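Sorting dry goods at a work table: a talk with the prep lead at Vullora

Vullora packs mixed ingredient kits for small kitchens and runs its prep out of a former print shop in Nunutmont. The prep lead there asked to be quoted by job title only. We spoke on a Wednesday, before the afternoon delivery, mostly about table layout and dried chilies.

The current catalog lists 568 items. The prep lead considers most of them simple. "Grains pour. Beans pour. You set a scale and you're done. Dried chilies don't pour, and fresh berries shouldn't."

Chilies come in from Quintanilla, a wholesaler, in bulk sacks. They are tipped straight onto a dark mat. "On a pale table you miss the broken stems. On dark gray you see stems and seeds both, and dust if the light is low and from the side. We used to sort on bare wood and we swept all day."

The bowl stays next to the pile and is wide enough to take a whole hand. "A narrow bowl makes people drop things from above. Then the skins crack and you have flakes instead of pods. Flakes are a different product at a different price."

Berries are kept in their clamshells until the last step. The lead wants the lid open and the box flat on the mat. "Look at the bottom layer first. If one is split, the ones touching it get pulled too. Two minutes per box, maximum."

Paper bags hold finished kits and stand at the right end of the table. Vullora tested a coated bag from Prodena and dropped it. "The coating was fine. The handles tore at two kilos."

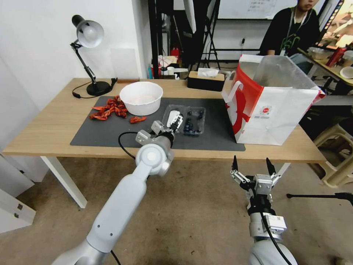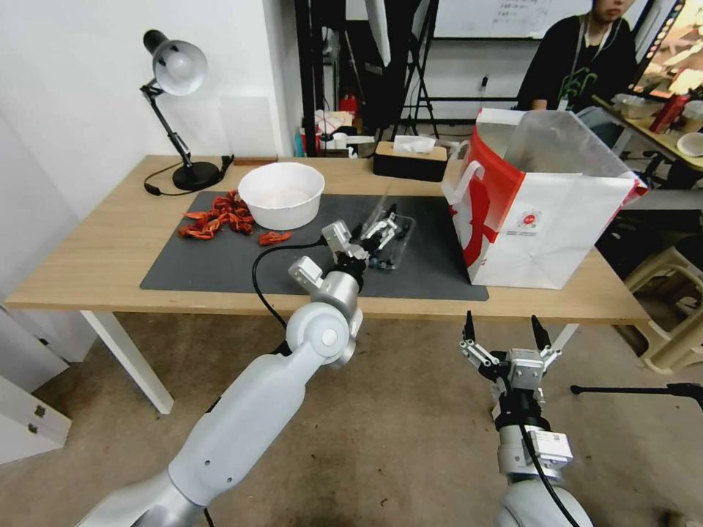 Can chilies and blueberries be sorted at the same table?

They can share a table if the berries stay in their box and the chilies stay at the other side of the bowl. Wash your hands after the chilies and before you touch the fruit, and wipe the mat when the pile is finished.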